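The Nisthorpe Invitational is a high school basketball tournament played each winter in the town of Clurnell, and one of the liveliest small events on the local sports calendar. It tips off on 2nd January and brings together 4 schools for 2 packed days of games.

Format

Every team plays twice. The winners of the opening games meet for the title, while the other two face off for third place. Ties go to a full overtime period – and the final has needed one more than once!

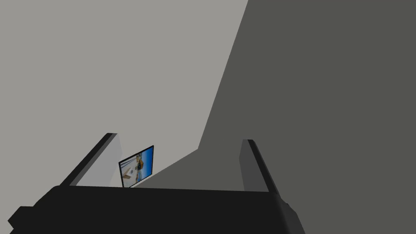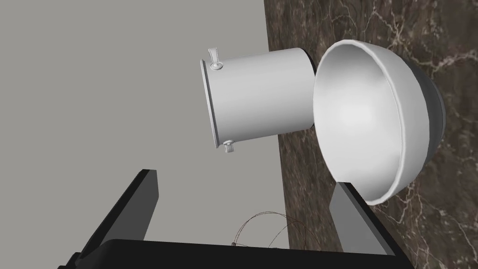
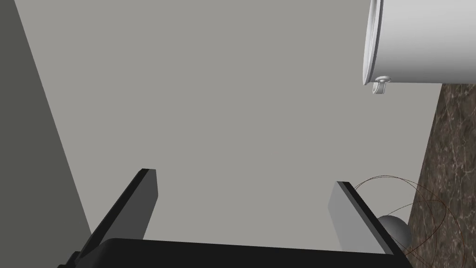
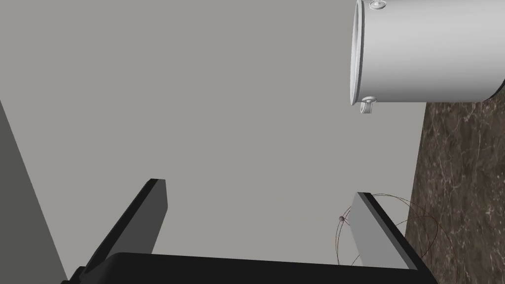 Venue

Games are held at Escobedo Gym, which seats 1,090 and gets wonderfully loud. The bleachers run right up to the sideline, so fans are nearly part of the action. A plan to move the final to the larger Sinthorpe Arena, with room for 2,000, was dropped after players asked to stay put.

Notable players

Guard Najwa Rawashdeh is the best-loved name in the tournament's history, famous for her fearless drives and a buzzer-beating three that won Clurnell its first title. Marcus Kowalczyk, who coached her, later started the free August skills camp that still feeds many local rosters.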